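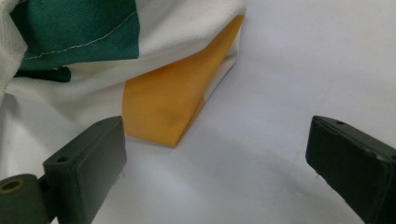 Slide 4: Fabric, bunched and folded, fingers open

OK, so let this one sit for a second before talking! Cloth is my favorite thing to write rules for, and I want the room to see the folds first.

Point to the orange-yellow flap. Ask: where would you grab? Take two or three answers (someone always says the tip, and I love it when they do).

Then our rules at Desby, in plain words:
Fingers stay wide until the operator has picked a fold.
Check both pads before every session. Lint and fibers get wiped off, every time.
Do not smooth the cloth first. Messy starts are good starts!
A missed grab gets logged as a miss. Keep it, label it, move on.

Story: Soo-ah Cha's first draft of the rule sheet had 40 items. We got it down to 21 and people began to read it, which made my whole October.

If there's time, mention the Estby checklist and how they handle stretchy knits. Wonderful stuff, about 70 lines, worth stealing from.

Sip of water. Next slide is lighting.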